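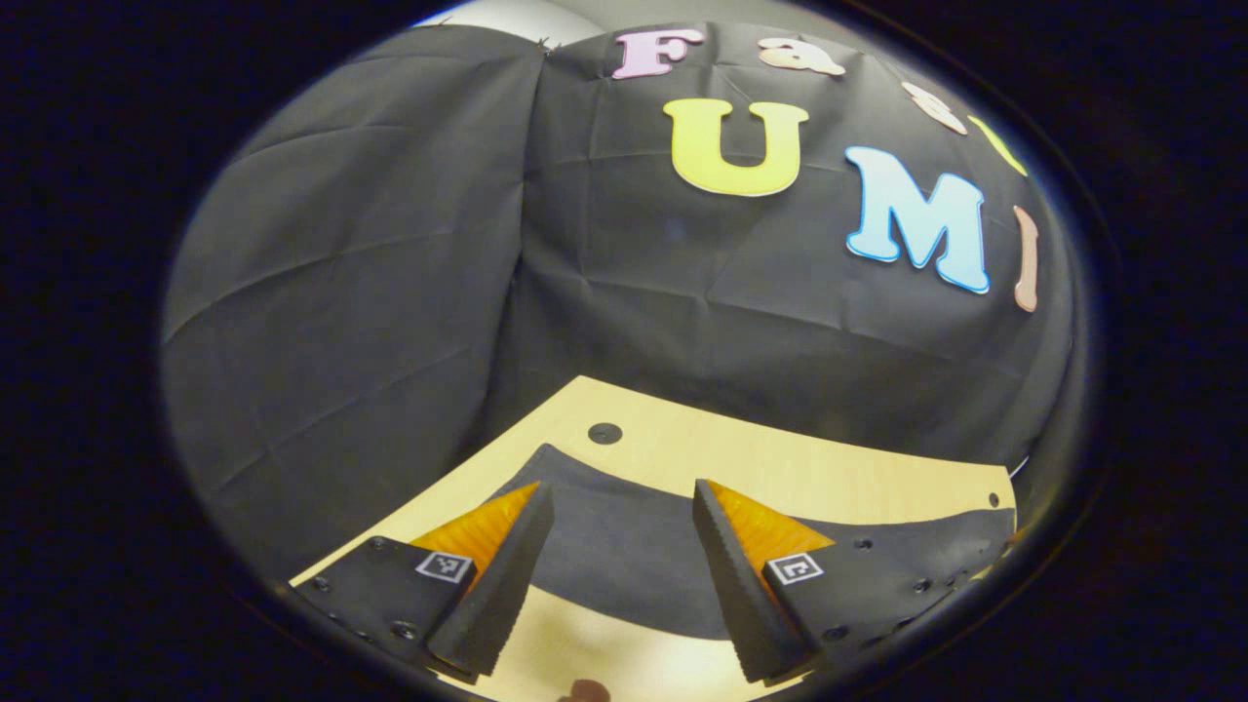

grestau_bound
The lodge told me the boat only runs from April, so if you're going before then it's the track or nothing. Is that right? That's what I got back by email and now I'm stuck. We want three nights at the Jara wetland lodge, flying into Grestau, mainly for the birds. Has anyone done the track in a normal hire car? And is it worth it that early, or do we wait?
Posted 2022-01-26

mudlark80
Did it two years ago in a small hatchback. Fine as far as Codthorpe Camp, then 19 km of ruts. Took us over two hours – go slow, and don't try it after rain. Fill up in Grestau, theres no fuel after. Birds were great early on, herons everywhere, bitterns calling at dawn. Huts are basic. Bring a torch and more socks than you think.

Jumham Jo
wait for the boat, much nicer

tern_again
Don't wait! Water's too high by then and half the waders have gone. Ask the lodge for a pick-up from Codthorpe, they do it in a 4x4 but it isnt on the website. We paid 80 each way for the whole car, might be more now. Leave yours at the camp, locked, nothing on the seats. Book the hide when you book the hut – only seven places and they go first.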